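Housekeeping Practice I
Unit 5: The Bedroom, Stripping and Making Up

Instructor: Leonilde Torres
Practice room: Tivgate Building, Room 16

This unit covers the order of work in an occupied bedroom. Students should have read the Unit 2 notes on sorting linen before attending the practice session.

Work begins with the bed. Garments left on the bedding are removed first, folded, and set aside for the occupant. They are not placed in a wardrobe unless the occupant has so requested. Quilts and pillows are then taken off, and the blanket is checked last.
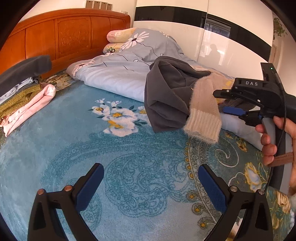

Page last changed: February 2, 2022

A printed quilt, such as the one with daisies heaped beside the pillows, is folded with the plain side out. Pillows are stacked flat, not rolled. A plush blanket is smoothed by hand from the headboard toward the foot; it should not be pulled from one corner.

Carved headboards are dusted with a soft, dry brush, following the lines of the flowers and leaves. No spray is to be used on the relief. Glossy wardrobe doors show finger marks readily, particularly on black bands, and are wiped from top to bottom with a barely damp cloth.

Assessment: students will make up one bed and submit a written order of work. Late submissions are accepted only by arrangement with Orestis Chrysikopoulos, Ustgate Office.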